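Urnstead v Molau, Sunday, July 11, 2021

I got to the ground at two, paid at the gate and stood behind the far goal. The board said 346 were in, which is good for a friendly. Molau brought a coach load and most of the noise.

The first half was poor. Urnstead kept hitting it long and the Molau centre backs headed everything away. Kassa had our one shot, from a corner, and it went over the bar.

It was better after the break. Abeysekara came on at left back and got forward straight away -- her cross for the goal was the best ball of the afternoon. Molau levelled with ten minutes left when we failed to clear a free kick. 1-1, and a fair score. 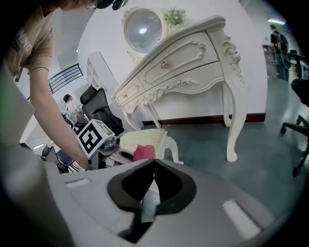

Tan T-shirt and lanyard.

Sasitz away next. I missed that one in May, so I'll be on the early train.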